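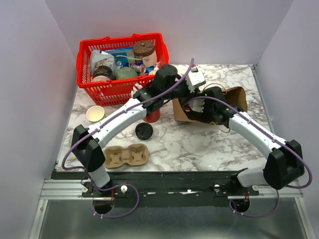
The grocery packing cell at Gretton, with both arms over the bag.

Packing cell back on reduced speed after cable fault

The two-arm packing cell at Gretton is running again, at reduced speed, after a fault that stopped it twice in the same week. Until the repair is signed off, the cell stays on the slow motion profile and an operator has to be at the stop button whenever the arms are powered.

The fault was in the cable on the right arm. Both arms carry their cable on the outside, along the links and around the elbow, with enough slack for the wrist to turn. On the right arm the slack had crept toward the base over several months. When the wrist reached low into a bag and rotated at the same time, the cable pulled tight at the connector and the signal from the gripper dropped for a fraction of a second.

A dropped signal should stop both arms. On the first occasion it did. The log shows the fault on cycle 542 of the run, both arms halted, and Ebenezer Mahama cleared it and restarted after a look at the connector, which seemed to be seated.

The second time was worse. The signal dropped and came back before the controller had counted it as a loss. The right gripper held its last commanded position while the left arm kept going with its own part of the task, and the two wrists touched over the bag. The left arm's collision limit tripped and the cell stopped. The contact left a scrape on one wrist cover. No one was inside the guard.

Work on the cell was suspended that afternoon. Eyerusalem Yimer went through the stored logs and found 229 short dropouts on the right arm going back to January, all of them below the length that raises an alarm. There were none on the left. Most came during reaches into a bag or a deep container, and very few during work over the open tabletop.

Three changes have been made so far. The cable on the right arm has been replaced and clamped at the elbow so the slack can't travel. The controller now treats any dropout on either arm as a stop, however short. And the two arms are no longer allowed over the bag opening at the same time unless the task calls for a handover, in which case both run at the slow setting.

The last change costs time. A basket that used to be packed in one pass now takes longer, as one arm waits for the other to clear. The Jukley project team has been told to expect lower numbers from Gretton until further notice and has moved its longer packing runs to Henden.

Testing since the repair has been done in stages. The first stage was an empty gripper over a clear part of the tabletop, opening, closing and turning through the full range of the wrist with nothing in reach. The second added a bag. The third is the full task with a basket of mixed goods. The cell has logged 2,657 cycles across the first two stages with no dropouts on either arm. The third stage is under way.

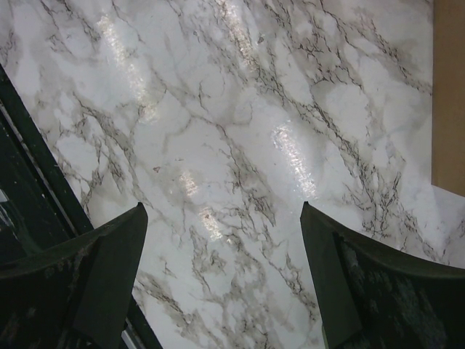 Yimer would like the dropout log checked every Friday at all sites, whether or not there has been a stop, and said the number to look at is the difference between the two arms. A few dropouts on both sides might be electrical noise, she said, but a count that climbs on one arm only means somebody should go and look at the cable.

The same arm and cable arrangement is in use at Henden and at the Castellanos site. Both have been asked to do the following before their next run:

Check the slack at the elbow and wrist with the arm at full reach and the wrist turned to each limit. Power must be off and locked out before anyone handles the cable.

Pull the dropout log for both arms and send it to Yimer. Don't clear it first.

Install the controller update. Until it is in, stay on the slow profile.

Castellanos has already reported back, with no dropouts and slack within limits. Henden has one arm that will need a new clamp, and the part is on order.

One point on reporting. The first stop at Gretton was cleared at the panel and never entered as a fault, which was allowed under the old procedure. From 10/21/26, every unplanned stop is to be entered on the fault sheet before restart, including those that clear on the first try. Blank sheets are in the folder beside each cell. Questions about the sheet go to Mahama at extension 894.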